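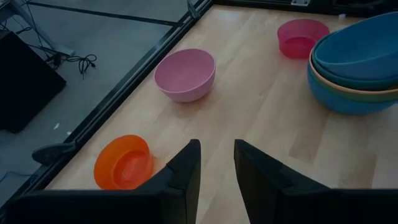

Flello Tableware
Nesting bowls and cups: data card and folder notes

Version 2, Feb 8, 2023
Maintained by Gaëtan Hamel

Summary

Flello Tableware covers one activity: plastic bowls and cups on a tabletop, sorted and nested into a stack. The pieces are plain colored household tableware. There is no food, no liquid and no cutlery in the task. The set contains 238 episodes. Each episode has one folder and one line in the index.

Changes since version 1

Version 1 was closed in December and used a single label, "dish", for everything. Version 2 separates bowls from cups and adds the nesting order. Episode numbers have not changed, so old splits still load. Ten episodes with unreadable color entries were relabeled from scratch.

Objects

bowl: round, open, wider than it is tall. Sides may be steep or may curve in toward the base.
cup: round, open, with nearly upright walls. Short cups are included. A handle is not required.
stack: any two or more pieces where one sits inside another. A tilted top piece still counts as stacked.
loose: a piece that stands on the table and is not inside another.

Short, wide cups are the main source of disagreement between labelers. Where the wall is close to vertical, the label is cup. Where it visibly slopes, the label is bowl. Borderline pieces carry the flag shape_unsure and should be left out of any per-class score.

Color names

Colors are recorded as seen, in lower case, from a fixed list in colors.txt. Pink and magenta are separate entries. Blue and teal are separate entries. Many pieces look darker at the bottom than on the wall, and the wall color is the one to record. Reflected color on the tabletop is ignored.

Activity

Start: one or more pieces are loose. A partial stack may already be present.
Goal: all bowls nested in one stack, open side up. Cups are nested separately or left standing, depending on the value of cup_rule.
End: no piece has moved for 10 seconds, or the time limit of 300 seconds has been reached.

Size order is not enforced. A small bowl under a larger one is accepted if the stack stands without support. A piece that leaves the table ends the episode with the result "dropped".

Files

index.csv: episode number, object list, cup_rule, result
colors.txt: allowed color names
order.json: nesting order for each stack, bottom piece first
notes.txt: free text from the labelers, not cleaned

In order.json a piece that is hidden inside the stack is entered as "hidden" with no color. Do not fill these in by guessing from neighboring episodes.

Known problems

Two pieces of similar color in one stack are sometimes merged into a single entry.
The far edge of the table may hold small items that are not part of the task. They are unlabeled.
Tilted top bowls can cover the rims below them, so stack height is a lower bound.

Related sets

Sutix (plates and trays) uses the same color list. Belkadi (lidded boxes) uses the same index format but has no nesting order.

Corrections

Send the episode number, the current label and the proposed label to Gaëtan Hamel through the Manari tracker.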